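My sister-in-law Mehwish called in November to ask whether she should wait a couple of years before replacing her dishwasher, on the theory that by then there'd be a robot to do the whole kitchen and she could skip the appliance altogether. I laughed, and then I spent most of the evening reading about it, so I suppose the joke was on me.

I've been following this stuff since my days at Dronska, when we had a machine on the packing floor that did one motion for ten hours straight and did it beautifully, as long as every carton came down the belt facing the same way. Turn one carton sideways and somebody had to walk over. I must have walked over 1,528 times (I'm guessing, but it felt like it).

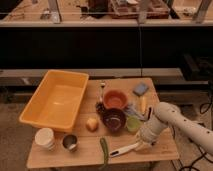 Clearing up after supper is the chore I'd hand over first, and I think it's also the one that will take the longest. My kitchen in Brollamville has never faced the same way twice! A grown person clears it in two minutes without thinking, and all that not-thinking is the hard part to build. Take a sponge, a paper cup that's tipped over and a green chili pepper with its end hanging off the front of the table — each one wants a different grip, and you'd squeeze the sponge in a way you'd never squeeze the cup. Then there's deciding what goes in the bin and what goes back in the cupboard, and I have teenagers who haven't mastered that.

Samina Abbasi, my old shift lead, thinks we'll see it in homes within roughly 30 years. She's more patient than I am. I told Mehwish to buy the dishwasher.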